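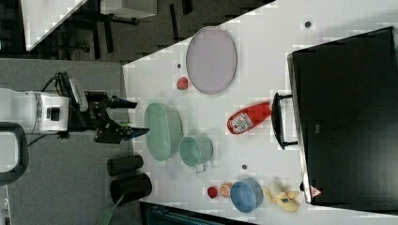 Figure 2. Plate, basin, mug, ketchup and the red ball on the white table.

4th March
By Simone Cordeiro

Section 2: Clearing and resetting the white table

Welcome to the part of the guide that gets used the most. Section 1 covered the cupboards and where the keys live, and if you skipped it, I'd go back and have a quick look before your first turn, as I'll be talking about the left-hand cupboard and the low drawer as though you already know them. The white table in Room 253 at Unmont is where people eat, and it's also where people sort parcels, fix bicycle lights and leave things they mean to come back for. Clearing it takes a few minutes if you go in a sensible order and a good deal longer if you don't (ask me how many times I've carried one mug to the sink and walked back for the next thing).

What lives on this table, and what only visits

The everyday set is small on purpose. There's the big oval lavender plate with the thin raised rim, the pale green oval basin, and the light teal mug. In Figure 2 the mug and the basin are close enough in colour to look like a pair, and they do share a shelf. The ketchup lives in the left-hand cupboard and visits at mealtimes. The little red ball belongs in the low drawer with the other small bits, and I'll say more about it below, as it has a way of going places on its own.

Anything that isn't in that list belongs to a person. Please don't put it in a cupboard where they'll never find it. Put it in the found box beside the door and pop a note on it.

Before you start

You'll need a damp cloth, a dry tea towel, the dish tray from under the sink, and a bowl of warm water with a small squirt of dish soap. Have them all ready on the counter first. Marius Ghiță, who wrote the original version of this page, liked to use two cloths, one for the dishes and one for the table, and we've kept that habit. The table cloths are the ones with the stitched edge.

Caution: The floor on the left side of the table is grey speckled carpet right up to where you'll be standing, and carpet is not kind to spills. Don't carry a full basin across it. Tip whatever is in the basin into a jug at the table, then carry the jug.

Clearing the table

1. Start with anything that can roll. On our table that's nearly always the red ball, which in Figure 2 is sitting to the left of the lavender plate and close to the edge. Pick it up first, before you bump anything or slide a plate past it. Put it straight in the low drawer. If you put it on the desk "just for a second" you will be on your knees among the chair legs before long, and I speak with some experience here.

2. Stand up anything lying on its side. Bottles and mugs get knocked over or laid down in a hurry, and it's easier to see what you're dealing with once they're upright. For the ketchup bottle, hold it by the middle, check with your thumb that the cap is properly closed, and only then turn it up. For the mug, take it by the handle and turn it up slowly, keeping your other hand or the cloth near the mouth in case there's a last bit of tea in it.

3. Look inside the basin. People drop teaspoons, bread tags and, once, a set of house keys into it. Take out whatever isn't food and set it to one side.

4. Load the dish tray. The plate goes in first, flat on the bottom, as it's the largest thing by a long way. The basin sits on the plate and the mug goes beside the basin, not in it. I know it looks neater to nest the mug in the basin, and it does save space, but it tips as soon as you lift the tray and then you're chasing it.

5. Carry the tray with both hands, going around the table on the side away from the carpet if you can. There's a little more walking this way. It's worth it.

6. Come back for the ketchup separately. It doesn't get washed with the dishes, and the tray is full enough already.

Note: If you find more on the table than will fit in one tray, make two trips. The tray will take a great deal more than it should, and it lets you know by bending in the middle.

Washing up

7. Wash the mug first while the water is cleanest, then the basin, then the plate. Go around the rim of the plate with your fingertip through the cloth. It's a thin rim, and sauce likes to settle just inside it where the wall meets the flat.

8. Rinse everything and leave it in the rack, or dry it with the tea towel if someone is waiting to use it. Please don't use the scratchy side of the sponge on the plate. Dumisani Botha went to some trouble to find a lavender one that size, and we'd all like to keep it looking nice.

9. Wipe down the ketchup bottle with a damp cloth, giving most of your attention to the cap. Open it, wipe the opening, close it again until you feel it click, and wipe the outside once more. Go gently over the label, as the corners lift if you scrub.

10. Put the ketchup back in the left-hand cupboard, standing up, on the shelf at eye level. Some people prefer to store it cap-down. I have heard all the arguments, and Jacobus Zulu has made most of them to me personally, but the shelf is narrow and the bottle stays put best on its base.

Wiping the table

11. Check the surface for small dark specks before you wipe. A white top shows every one of them, and that's half the reason we chose it. Crumbs and pepper can be swept into your palm. If a speck doesn't move, leave the damp cloth sitting on it while you do the rest and come back to it at the end.

12. Wipe from the far side towards yourself in long, slow strokes, and overlap each one a little with the last. Fold the cloth to a clean side when it starts to drag. Please don't wipe crumbs over the left-hand edge onto the carpet! Bring them towards you and catch them in your hand or the empty tray.

13. Dry the table with the tea towel. It's tempting to let it dry by itself, but the streaks will show, and the next person with a stack of paper won't thank you.

Caution: No bleach and no scouring powder on the tabletop. Warm soapy water handles nearly everything. For marker, or for that orange stain that curry leaves behind, make a paste of baking soda and a few drops of water, leave it on for a minute or two, and wipe it away with a soft cloth. Try a small patch near the edge first.

Resetting for the next person

14. Once the dishes are dry, put the plate back near the top edge of the table, on the far side from where you sit. It's the landing place for shared food and people reach for it from all sides.

15. Set the basin towards the left, with a good hand's width between it and the edge. The basin is for peelings, shells, used teabags and so on during the meal. If you're left-handed, swap it over to the other side while you're eating and put it back when you've finished.

16. Stand the mug upright to the right of the basin with the handle pointing to the right. Leave the middle of the table clear, so that there's room for a cutting board or somebody's lunch.

17. Tuck in the chairs, hang both cloths on the rail, and sign the sheet inside the cupboard door. A first name will do.

If something goes wrong

The cap on the ketchup won't close. There's usually a dried ring under the lip. Hold the cap under the warm tap for a moment, work the ring off with a toothpick, and try again. If it's still loose, put the bottle in the sink instead of the cupboard and leave a note for Faustino Ayala, who does the shopping.

Sauce has landed on the carpet. Lift it with the edge of a spoon, working from the outside in. Then blot with a cloth wrung out in cool water, and blot again with a dry one. Don't rub. If the mark is bigger than your hand, ring extension 3774 and ask for the carpet kit.

The red ball is missing. Look under the desk first, behind the chair legs, and then along the wall. The floor there is quite dark, so take a torch or use your phone. If you can't find it, write it on the sheet and carry on with your day.

The table wobbles after wiping. You've probably nudged it off its levelling pad. Lift the corner slightly, ask someone to slide the pad back under, and lower it gently with everything taken off the top first.

The deep clean in September, with the shelves out and the cupboard liners changed, has its own instructions in Section 5.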